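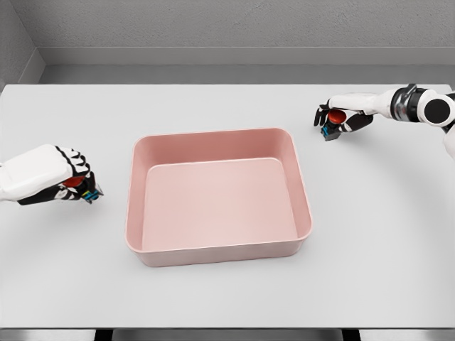
Is the new Lirnard album really a live recording?

cavia_fan
Label page says all of Kornar was cut live in 2 nights. I don't buy it. Where's the crowd?

nizarh
Live in the studio, maybe. The drums on "Lam" sound programmed to me.

tapehiss629
Disagree. The tempo drifts in the second verse. Who programs that?

cavia_fan
Anyone who wants to sell it as live.

ysaliba
I saw them in August and they played it slower. Doesn't prove much either way.

nizarh
Credits list 3 mixing engineers. For a live record?

tapehiss629
So? Somebody has to mix it.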